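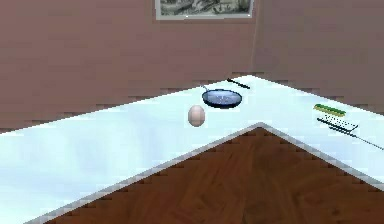
## June, shake table notes, Grolcombe masonry walls

Great afternoon! Wall 2 finally went on the table, the one with the cheap bamboo bands at sill and lintel height, and it stayed up through the full Ornar record. Cracks everywhere below the sill band, stepped ones along the mortar, but the corners held together and you could still have walked out of the door. Wall 1 (same bricks, same weak mortar, no bands) lost its gable in the first strong pulse, so I'm really pleased with this.

Sampling was at 500 Hz on all channels. File 2348 is the good run. The one before it has a dead accelerometer at the top left corner, please don't use it for the drift plots.

Asuka Arai worked out the band cost against local wages in Hilbridge and it comes to less than the door. I love this number. The families on the slope plots build in stages, a room at a time, whenever there is money, so anything we suggest has to survive being done in pieces over years. Bands can be lapped at a later joint. We haven't tested a lapped one yet!!

To sort out:

- lap length for staged building, start with two brick lengths and go up
- mortar cubes from wall 2, crush before the heat wave dries them any further
- read the Chatzigeorgiou survey again, the part on rented rooms (tenants can't retrofit, and owners mostly live elsewhere, so who pays?)
- ask about a roof load closer to wet thatch, ours is too light

Also want to try the aftershock sequence on wall 2 as it stands, cracks and all. People go back inside to get their things, or because there's no other place to sleep, and we keep testing as if the first shock is the only one. Table is free until 4 pm tomorrow. Leave the straps on overnight.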